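ME 279 Vehicle Energy Use
Lecture notes 4: Road load and the coastdown test
B. Daly
Wednesday, January 31, 2018

4.1 Why road load matters

A chassis dynamometer holds the car still and turns the rolls under its drive wheels. The car meets no wind and climbs no hill. For the fuel figure to mean anything, the rolls must resist the wheels with the same force the road and air would apply at each speed. That force is the road load. An error in road load goes straight into the fuel result, and it does so in every phase of the drive cycle except idle.

4.2 The three-term form

Road load on a level road in still air is written

F = A + B v + C v^2

with F in pounds-force and v in miles per hour. A is mostly tire rolling resistance plus brake and bearing drag. B takes up the part of tire and driveline loss that rises with speed. C is mostly aerodynamic drag. The split is a curve fit. Do not read B as a physical property of any one part. Two runs on the same car can give quite different values of A and B and nearly the same total force.

4.3 Running the test

The car is warmed up, taken above the top speed of interest, put in neutral, and left to slow down on a straight, level track. Speed is logged against time. Runs are made in pairs in opposite directions, and each pair is averaged. Averaging removes most of the effect of a steady grade. It removes only part of the effect of wind, since drag goes with the square of air speed. A headwind adds more than a tailwind takes away.

Before the first run, record tire pressures cold, test weight with driver, air temperature, barometric pressure, and wind at the track side. Windows stay closed. Check for dragging brakes by turning each wheel by hand with the car raised.

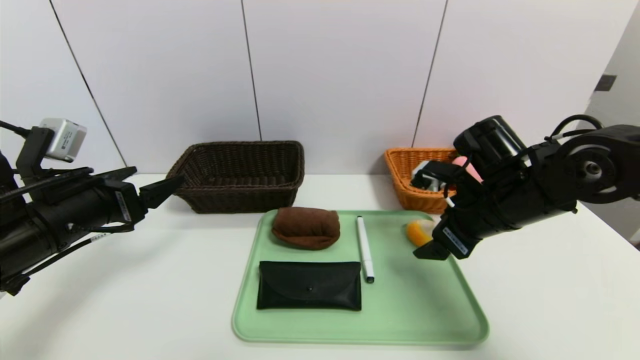
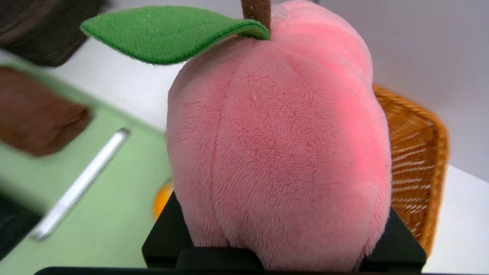 Tray with rolled brown towel, black pouch and white marker (first); pink plush peach (second).

4.4 Worked case: Pruvulard sedan, Kaltwood track

Test weight is 2,443 lb. The averaged time to slow from 65 to 55 mph is 11 s. Find the road load at 60 mph.

Mass: 2,443 / 32.17 = 75.9 slug
Speed change: 10 mph = 14.67 ft/s
Deceleration: 14.67 / 11 = 1.333 ft/s^2
Force, no correction: 75.9 x 1.333 = 101.2 lbf

The wheels, tires and turning driveline parts also store energy, so the effective mass is larger than the scale weight suggests. Take 3 percent of test mass for this correction unless measured values are given.

Corrected force: 101.2 x 1.03 = 104.3 lbf
Power at the wheels: 104.3 x 88 / 550 = 16.7 hp

The fit to the full set of runs gave A = 26.3, B = 0.100, C = 0.0200. Check at 60 mph: 26.3 + 6.0 + 72.0 = 104.3 lbf. The squared term is 69 percent of the total. At 30 mph the same terms are 26.3 + 3.0 + 18.0 = 47.3 lbf, and the squared term is down to 38 percent. Power at 30 mph is 3.8 hp.

4.5 Corrections to standard conditions

C is scaled with air density. Cold air is denser, so C measured on a cold day is too high for a warmer reference and must be brought down. Rolling resistance also falls as tires warm, and A is corrected separately. Apply the two corrections to their own terms. A common mistake in last year's reports was a single density factor on the whole force.

4.6 Setting the dynamometer

The track coefficients are target values. They are not typed in as roll settings. The car's own tires and driveline already absorb some force on the rolls, and the machine must supply only the remainder. The car is coasted down on the rolls, the loss is found, and the set coefficients are adjusted until the roll coastdown times match the target times. A negative set value of B is possible and is not by itself a fault.

4.7 Problems, due first week of March

1. Repeat 4.4 with a coastdown time of 12 s. Give force and power.
2. Using the 4.4 coefficients, find the speed at which the squared term equals the sum of the other two.
3. The Clatico logger file on the course page has six run pairs. Fit A, B and C. One pair should be thrown out; say which one and why.
4. Show that for a steady headwind w along the track, the mean drag of a run pair exceeds still-air drag by C w^2 at any given ground speed.

Reading: Krasniqi notes, sections 2 and 3. Questions to Bernadette Daly after class.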